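Sport and Event Administration
Unit 8: Running a Club Tournament Day
Course handout, issued Monday, January 13, 2025
Prepared by Xuelian Yuan and Sławomir Duda

Purpose of this unit

Students will learn to plan a one-day tournament for an amateur club, from the first enquiry to the filing of results. The unit assumes that Unit 7 (Affiliation and Player Registration) has been completed. Students who missed the session on registration should read those notes before attempting the assignment.

1. Choosing a format

The format depends on the number of teams entered, the playing areas available and the hours of daylight or hall time. A knockout draw is quick to run, but half the teams go home after a single game. A full round robin gives every team the same number of games and takes far longer. Most clubs settle on small pools followed by semifinals and a final.

The number of games in a round robin is found by multiplying the number of teams by one less than that number, then dividing by 2. A pool of four teams therefore needs six games, and a pool of five needs ten. With 8 teams, a single round robin requires 28 games. Two pools of four require only 12, plus the knockout games.

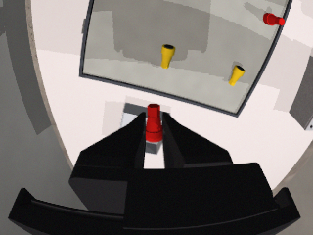 Figure 1. Red peg held between two gripper fingers (computer rendering).

2. Building the schedule

Begin with the length of a game and add the changeover. Students regularly forget the changeover, and the timetable then slips by mid-morning. For a game of two ten-minute halves with a two-minute interval, allow no less than 25 minutes per slot.

No team should play in consecutive slots unless its captain has agreed to this in writing. Where a team is also asked to supply an umpire, that duty counts as a slot for the person concerned. The final should be the only game in progress when it is played.

The case used in class is the Vinia indoor tournament, held in May and directed by Zhenhua Tan. Entry was open to clubs within the district, and 59 players were registered on the day. The first draft of the schedule placed the Pokarero team in three slots running. It was corrected only after the draw had been sent out — a mistake that cost the organizers two days of correspondence.

3. Officials and the event desk

Each game requires two umpires and one scorekeeper. The event desk holds the master schedule, the team sheets and the injury book. Scores are to be signed by both captains before they are entered. A verbal score is not accepted under any circumstances.

Protests must reach the desk within ten minutes of the end of the game. They are decided by the tournament director together with one official who had no part in the game. Ximeng Ren's lecture on disputes, delivered in the previous term, remains required reading for this section.

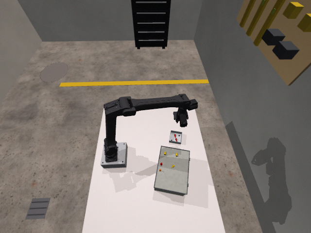

Figure 2. Black arm on a square metal base plate, white tabletop (computer rendering).

4. Entry fees and refunds

The fee should cover hall hire, officials' expenses, first aid and awards. Divide the total by the lowest number of teams the club is certain to attract. In the Vinia case the fee was set at 80 dollars per team, payable with the entry form.

Refund terms must appear on the form itself. The usual practice is a full refund before the draw is made and none afterward. If the organizers cancel, all fees are returned.

5. Ties in the pool table

Tie-break rules are published before the first game and may not be altered during the day. The order taught in this course is:

Points gained
Goal difference
Goals scored
Result of the game between the tied teams
Shoot-out

Assignment

Prepare a complete schedule for a tournament of 8 teams on 2 courts, with play from 9:00 a.m. to 5:00 p.m. Include umpire duties, a lunch interval and the pool table template. Submit a one-page statement of your refund terms with the schedule. Work is to be handed to Guoqing Meng at the department office — schedules sent without umpire duties will be returned unmarked.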